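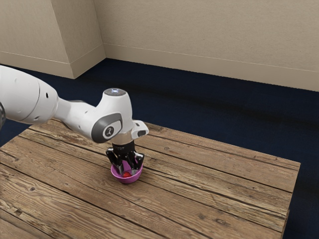

Magenta-pink, on a small bowl. Try finding this color in a rainbow.

Why isn't there any pink in the rainbow?

by Horacio Paredes

Go and look at a rainbow. If there isn't one handy, a picture of one will do. Start at the red edge and work your way along: red, orange, yellow, green, blue, violet. Now go back and find the pink.

Take your time. I'll wait.

You won't find it, and your eyes are working perfectly well. Plenty of things are pink – flamingos, bubble gum, the inside of your mouth – but the rainbow leaves pink out, and it leaves out magenta too, that loud color halfway between pink and purple. To see why, we have to talk about light.

What light is up to

Sunlight looks white, or no color at all, but it is really a big mix of colors traveling together. When it goes into a raindrop it bends, and each color bends by a slightly different amount. Red bends least and violet bends most. By the time they come out again they have spread into a line, like kids who were told to walk to lunch in an orderly way and managed it for once.

Light travels in waves. Red light has long waves, violet light has short ones, and all the other rainbow colors fit somewhere in between. So every color in the rainbow has its own wave size. Magenta has none. You could check every wave in the line and you would never meet a magenta one.

So where does it come from?

It comes from your head, I'm afraid.

At the back of each eye most people have 3 kinds of tiny color detectors, called cones. One kind is best at noticing long waves, one is best at middle-sized waves, and one is best at short waves. They send messages to your brain, and your brain has to work out what color you are looking at.

If the long and middle cones both shout, your brain says "yellow." Fair enough, yellow sits between red and green in the rainbow. But what if the long cones and the short cones shout, and the middle ones hardly make a peep? The color between red and violet ought to be green, only the green part is missing. Your brain can't very well call it green. So it makes up a new color, and that color is magenta.

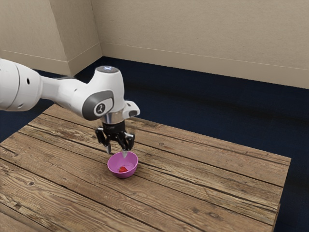

Pink or purple? People may not agree about a bowl like this one.

And plain old pink?

Pale pink is easier. Mix red light with a lot of white light and you get pink. The rainbow can't do that on its own, as it has already gone to the trouble of pulling the white light apart.

Try it yourself

You need 2 flashlights, some red plastic wrap, some blue plastic wrap and a white wall. Cover one flashlight with red and the other with blue. Make the room dark, then shine both at the same spot. Where the lights overlap you should get something pinkish or purplish. If you get something muddy, try another layer of wrap.

Do not shine the flashlights at your brother.

Last updated: 6 October 2018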